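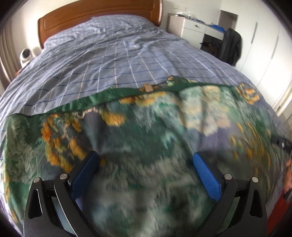

# Overnight Carbon Dioxide in Shared Student Housing, Zaldale

Cristóbal Iturra, Sihan Pan, Baiba Vasiliauskas
Building Services, second-year group project
Supervisor: Abilio Calvo
Submitted 8th August

## 1. Summary

Carbon dioxide was logged overnight in two bedrooms of a rented house in Zaldale to compare three ways of airing a room without mechanical ventilation: door and window closed, door open, and window on its night latch. The logging ran for 36 nights. The open door lowered the overnight peak more than the latched window in the rear bedroom, and the order was reversed in the front bedroom. The position of the bedroom relative to the stairwell seems to account for most of this. Limits of the method are given in section 6.

## 2. Background

A sleeping adult gives off carbon dioxide at a fairly steady rate. In a closed room the concentration climbs through the night and flattens out when the amount leaving through gaps equals the amount produced. The gas itself is not the main concern at the levels found in houses. It is used as a marker for how much outside air is reaching the room, and so for how quickly moisture and odors are carried away.

Older houses in Zaldale were leaky enough for this to matter little. Many were refitted with sealed windows and insulated doors when they were converted to student rentals, and extract fans were added in the kitchens and bathrooms only. The bedrooms depend on the occupant opening something. Occupants tend not to in cold weather, and on the street side they tend not to in warm weather either, on account of noise.

The question set for the project was which single action, left in place all night, gives the lowest peak.

## 3. House and rooms

The house is a two-story brick terrace, refitted by Moroz before the present tenancy began. Both test bedrooms are upstairs. Each has one outside wall, one window and one internal door, and each had one sleeper on every night that was logged.

| | Front bedroom | Rear bedroom |
|---|---|---|
| Faces | Street | Yard |
| Door opens onto | Short corridor | Stairwell landing |
| Window | Sealed unit, side hung | Sealed unit, top hung |
| Trickle vent | Painted shut | None |
| Gap under door | Small, carpeted | Larger, bare boards |

The painted vent in the front bedroom was left as found. Freeing it would have changed the room partway through, and the landlord's permission covered monitoring only.

## 4. Method

### 4.1 Instruments

Each bedroom had one Prukach wall sensor, mounted at pillow height on the wall opposite the window and clear of the sleeper's breath. A third unit of the same model was kept on the landing. The maker's sheet gives an error of up to 50 ppm over the range we expected. Before the first night the three units were placed side by side in the open kitchen for a day, and the small offset between them was removed in processing.

Readings went to a laptop running Puvulia, which saves a plain text file at midnight. This split every night into two files. They were joined by a short script written by Sihan Pan, and the joined files were checked by eye for gaps.

### 4.2 Test conditions

- **A** – door closed, window closed
- **B** – door fully open, window closed
- **C** – door closed, window on night latch

The conditions were rotated in a fixed order so that no one of them fell in a single spell of weather. Both rooms had the same condition on the same night. The corridor door at the foot of the stairs was kept open throughout, and the heating was off.

Occupants noted the time of lights out, the time of getting up, and anything that broke the condition, such as leaving the room at night. A brief visit to the bathroom was allowed. A night was dropped if the door or window stood in the wrong position for longer than that.

### 4.3 Processing

The peak was taken as the highest rolling average between lights out and getting up. We used the peak and left out the nightly mean, which is pulled down by the first hour and depends too much on when the person went to bed. Outdoor concentration was taken at the rear window each evening with the landing unit and subtracted.

## 5. Results

Condition A gave the highest peak in both rooms on every valid night. The curves had the expected shape: a steep rise at first, then a slow approach to a plateau that the front bedroom did not always reach before morning.

In the rear bedroom, condition B gave the lowest peaks. The mean peak under B was 158 ppm below the mean peak under C. This is well outside the sensor error, and the two sets of nights overlap very little.

In the front bedroom the latched window did better than the open door. The difference was smaller, and on still nights it disappeared. With wind from the street side the level in the front bedroom under C sometimes fell during the night while the person was asleep, which did not happen under either of the other conditions.

The landing unit helps to explain the contrast. Under condition B the landing rose by nearly the same amount on each night, as air from both bedrooms mixed into it. The stairwell is tall and connects to the whole ground floor, so the rear bedroom was in effect sharing a much larger volume. The front bedroom shares only the corridor, and exchange between the corridor and the stairwell is slow.

A rise of 200 ppm on the landing was set beforehand as the level at which we would treat it as no longer a source of fresh air. It was not passed.

## 6. Limitations

Only one house was used, and the rooms differ in more than one respect. The effect of the stairwell cannot be separated from that of the window type. A top-hung window on its latch gives a narrow slot near the sill, and a side-hung one gives a tall strip.

Wind was taken from the town weather station, which is on open ground and probably reads higher than the street. Bedding was not controlled. It has no bearing on the gas reading, but a heavy blanket may alter how often a sleeper moves or gets up. Sleepers also knew the condition each night.

All logging was done in mild weather. The pressure that drives air up a stairwell depends on the difference between indoor and outdoor temperature, so the ranking may change in winter.

## 7. Conclusions and further work

For a bedroom opening directly onto a stairwell, leaving the door open was the better single action in this house. For a bedroom at the end of a corridor, the latched window was better when there was wind. Fire safety advice is to sleep with the bedroom door closed, and these results should not be read as a recommendation against it.

Jiahui Yin has agreed to repeat the front bedroom tests in September with the trickle vent freed, subject to the landlord's consent. Tests with both the door and the window open were planned, but were left out for lack of time.

## Appendix: division of work

Iturra: sensor mounting, offset check, sections 3 and 4. Pan: scripts, data joining, section 5. Vasiliauskas: literature, occupant notes, sections 2 and 6. Summary and conclusions written jointly.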